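Ticket 836
Product: Folletti acrylic polish, steps 1 and 2
Opened by: Josefina Gaete
Handled by: Kanako Kikuchi, Selinside customer care
Opened: 29 April 2019
Status: waiting on customer

Customer's message

Hi, I bought the two-step kit for my fish tank, acrylic, 51 gallons, and I've got a haze on the front panel that I can't get off. Tank was empty and dry when I did it. Used step 2 first for the scratches (there were a lot, algae scraper) then step 1 for the shine. Scratches are mostly gone. But now there's a cloudy patch the size of my hand, left of center, and when the room light hits it you see swirls. Sides are fine. I did the sides the same way!! Please tell me I haven't wrecked it. Order number should be under Gaete, or maybe under my husband's email, not sure.

First reply – KK

Hi Josefina, not wrecked, very unlikely anyway. Need a few things from you:
what cloth did you use
did you buff by hand or with a drill pad
was there anything on the panel before, glass cleaner, vinegar, tape glue
does the haze feel greasy or smooth if you drag a clean finger over it
Please don't put any more step 1 on until we've talked.

Customer

Cloth was the one in the kit for the sides. For the front I'd lost it so I used a paper towel, the thick kind. By hand. I cleaned the whole tank with vinegar in January when I took it down, rinsed, nothing since. Feels smooth. Maybe a tiny bit draggy on the left side of the patch.

Internal note – KK

Paper towel. Thick kind = the embossed ones, they scratch soft acrylic. Draggy could also be step 2 left on to dry and then sealed in under step 1. Probably both. Order found, it was under the husband. Kit is batch 108, no other complaints on that batch, checked.

Second reply – KK

OK so two things probably going on. Paper towel leaves fine swirls, and I think some of the step 2 dried on before you got to it. Try this on a small bit first, bottom corner of the patch:

Wash the panel with lukewarm water and one drop of plain dish soap. Rinse. Pat dry with soft cotton, old T-shirt is good, no seams or print.
Shake step 2 hard, it settles.
Small amount on a clean damp cotton cloth. Back and forth, firm, then again at right angles to that.
Wipe it off while it's still moist. Dont let it go white.
New cloth, buff light.
Look at it with a flashlight from the side before you do anything else.

If the corner clears up do the rest the same way, one section at a time. Step 1 goes on last. The use and care page on our site has the longer version, the top part of it is pasted in below so you don't have to hunt for it.

USE AND CARE – pasted from site
Work on a flat, clean surface with good light. Keep cloths for step 1 and step 2 apart and never swap them. Store both bottles upright and out of the sun. Not for use on coated lenses or touch screens.

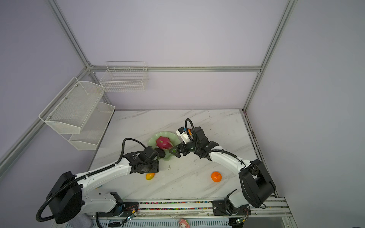 Pale green plate on a marble-patterned top

Test on a hidden spot first. Let the product dry to a haze only where the step says so (step 1 yes, step 2 no). Rinse tank interiors very well before filling.

Customer

Did the corner. MUCH better. Swirls gone there, haze gone mostly, there's still a faint ring where I stopped. Is that from stopping? Also the step 2 bottle is nearly out, I used loads the first time. And someone on a forum said use Jumura instead, is that ok on top of yours?

Third reply – KK

Ring is from stopping, yes. Overlap it by an inch or so on the next section and feather the edge, go lighter as you move out. Please don't mix brands on the same panel. I can't say what Jumura does over ours, we haven't tested it. If you want to switch, wash ours off first and follow their label.

Sending you a bottle of step 2 and two cloths, no charge. Going out by Rivadeneira, you'll get the tracking email at your husband's adress unless you tell me otherwise.

Inside of the tank: did you polish in there too? You didnt say. If yes, fill with plain water, let it sit 25 hours (a day and a bit, fine), drain, wipe, do it again. No fish till that's done.

Customer

Outside only. Inside I left alone. Use my email please, he never reads his.

Internal note – KK

Email changed on the account. Replacement logged under goodwill. Asked the label people again about putting NO PAPER TOWELS on the front of the step 2 bottle, it's on the back in tiny print and people miss it. Third one of these for me.

Leave open till she's done the full panel. Follow up if nothing from her once the parcel shows delivered.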